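Start | Aktuelles | Kurse | Archiv | Kontakt

Der Lesesommer in Lalluden kommt wieder!

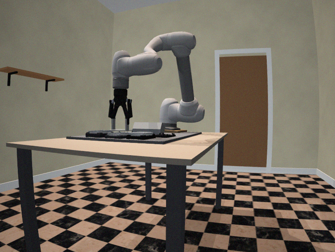 Im August geht es los, und wir freuen uns riesig — 13 Abende, drei davon draußen im Hof (bitte Decken mitbringen!). Sayaka Higuchi eröffnet mit Erzählungen vom Meer, Arif Simanjuntak liest aus seinem neuen Band »Wattimena«, den wir in der Bücherei schon alle verschlungen haben. Im letzten Jahr habt ihr 2.082 Bücher ausgeliehen, das ist großartig! Anmelden könnt ihr euch ab sofort an der Theke.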